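Selling second-hand clothes by post: speaker notes
Apolinar Cervantes, Huten Clothing Exchange

Slide 1. Start
Say hello, say who I am. I run the mail side of Huten. The shop side is Teodoro Beltrán and he is in the second row, so questions about rent and opening hours go to him.
The talk is about returns. I'll cover what comes back, why, and what we changed. Leave questions to the end except for quick ones about words I haven't explained.

Slide 2. Where we started
We sent out 375 parcels in our first year by post. Too many came back. Each return costs us the postage one way, the time to check the item, and often the sale, as a coat that goes back on the site in spring doesn't sell.
We read every return note. Most said one of two things: it didn't fit, or it wasn't what the buyer thought it was. Very few people complained about wear. People who buy second-hand expect some wear if you tell them where it is.

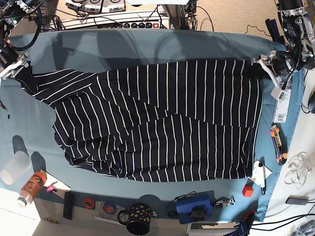

Slide 3. Sizes on labels
Labels are a poor guide. A 12 from one maker is a 14 from another, and older labels run small. Many garments reach us with the label cut out.
We stopped using the label size as the main size. It is still in the listing, near the bottom, as "label says".
In its place we give chest, length and sleeve, measured flat, in centimetres. Trousers get waist, inside leg and rise.
Ask the room who measures flat and who doubles the number. There is usually a split. Either is fine if you say which one you do, in every listing, in the same place.
Example to read out: "Length 70 cm, back of collar to hem." The second half matters more than people think. Buyers were measuring from the shoulder and getting a different answer.

Slide 4. Smoothing before you measure
Lay the garment on a table, never on your knee or over a chair. Do up the buttons. Smooth it with your hands and don't pull. Knitwear will give you several extra centimetres if you pull, and all of them come back as a return.
Stripes help. If they run straight from one side to the other, the cloth is lying straight too. If they bend, start again.
Measure twice on anything with a bias cut.
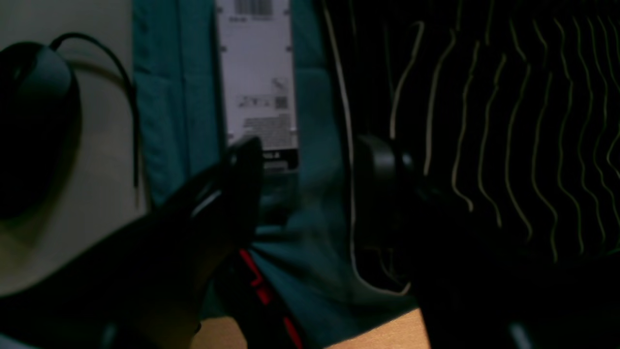 Slide 5. Packing
Packing decides how the clothes look when the buyer first sees them, and a creased shirt gets sent back more often than a smooth one. We used to put everything in bags. Now shirts and anything with a stiff collar go in a box, and soft things stay in bags. Any white box like the one on the slide will do, as long as the shirt fits with a single fold across the body. Stand the boxes upright on the shelf so that you can take one without moving the rest. Weigh the empty box before you buy a stack of them. Ours came to about 200 grams, which pushed light shirts into the next postage band, and we had to change our prices to cover it.
If short of time, skip the part on tissue paper.

Slide 6. Describing colour
Use ordinary names. Navy, not midnight. If you aren't sure between navy and black, take it to a window at midday and look again.
Say what the pattern is and which colour is the background. "Navy with thin white stripes" is enough.

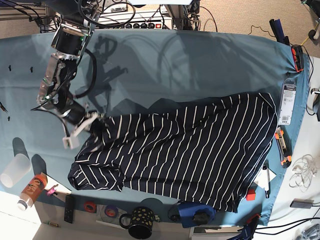
Page last changed: July. Slides 5 and 7 revised after the Stalus talk.

Slide 7. What changed
Fit returns dropped within a season. The "not as described" ones took longer and are still with us. Lutard, the other postal seller in our group, had the same pattern with coats.
Don't promise the room a figure. Our range changed in the same period and I can't separate the two.

Slide 8. What to do first
If you can only do one thing, add the flat measurements. It takes me four minutes a garment, including writing it down.
Next, reread your last batch of return notes and sort them into piles by reason.
The measuring sheet is on the table by the door. Take one each. Lynch Hall wants us out by 9 pm, so questions now.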